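Can a robot put the groceries away yet? Hirnell says ask again in April

November 2024

I've been asking the same question for a few years now – when is a machine going to unpack my shopping? – and this week I got something close to a straight answer. Hirnell, the small outfit that has been working on an arm for kitchens and corner stores, opened up its latest round of results to a handful of us who write about this stuff. The short version is "not yet, but some of it's going better than I expected."

The project is called Zokis, and it deals with one chore only: picking a thing up from a flat surface and setting it down somewhere else. That's it! No folding, no dishes, no chasing the cat off the counter. The team ran 860 simulated pickups with ordinary store and kitchen items, and they let us page through as many of them as we had patience for. I had a lot of patience (and a lot of their coffee).
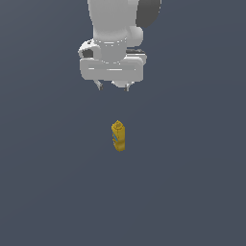
A Zokis run in simulation, with the gripper open over a small yellow bottle.

Bottles are the sort of thing I'd have guessed would be easy. They stand up straight and they don't squish much. But a tall, narrow one will tip if a finger brushes it on the way down, and the engineers told me a good share of their early failures were exactly that, a nudge and then a topple. They've since slowed down the last part of the approach, and the latest batch of 100 bottle attempts had 4 tips in it. I knock over more than that making breakfast, so I was impressed.

Speed is where it all gets a bit sad. Slowing the arm down means a full bag of groceries would take ages, and the folks from Ifans, a neighborhood grocery chain that's been following the work for its stockrooms, were pretty blunt about it. Their night crew can fill a shelf while the arm is still thinking about its first jar. They're interested anyway, mostly for the dull back-room sorting that they have trouble finding people for.

Then there's fruit, which I kept coming back to. Fruit is curved and comes in every size, and a grip that's fine for a can will leave a bruise you don't find until the next day. A simulated pear doesn't bruise, of course, so the software puts a limit on how hard the fingers may squeeze and marks the attempt as failed if they go past it. I like that rule. I wish the kid who bags at my store had it.

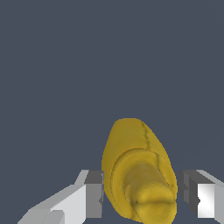
Banana between the fingers, with a little space still showing on both sides.

Bananas did worse than bottles. The team wouldn't give me a clean number, but they did say the trouble is mostly which way the thing is pointing – come at it lengthwise and the fingers have something to close on, come at it from a bad angle and it can roll. They've tried 3 different ways of choosing the angle and they're keeping two of them for now.

All of this is in simulation, and I did push them on it. Real counters have crumbs and wet spots and somebody's mail on them. The plan is to move Zokis onto a real arm at a test kitchen in Gruvholm, starting in April, with a basic list of groceries and no help from a person once the run begins. Ifans is supplying the food. Hirnell says it will publish the misses along with the hits, and I've already asked for a spot by the counter.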